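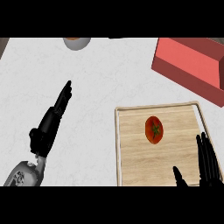
Default Values Deserve an Owner

2025-01-18

14 shares | 3 comments

Most organisations that keep customer records in a shared system have a policy on who may change them. Very few have a policy on who may change what the system fills in by itself. In our view this is a serious gap.

Consider the case of Bodin, a regional supplier that moved to the Kivis records platform last August. A new contact record took its postal address from the head office of the parent account. The setting was sensible for small clients. For clients with several branches it was wrong, and 617 contacts were saved with an address where they did not work. Staff had followed the procedure as written. The procedure did not ask them to check a field that was already full.

A blank field invites a question. A filled field suggests that the question has been answered, and busy people will reasonably move on. For that reason a default should be treated as a decision made on behalf of every person who opens the form.

We recommend that each default have a named owner, a written purpose and a review date. Some administrators will object to the labour involved – a large system may hold 505 such settings. Many of them could be removed without loss.

Software vendors also have a part to play. A value supplied by the system should look different on the screen until a person has confirmed it.

Comments (3)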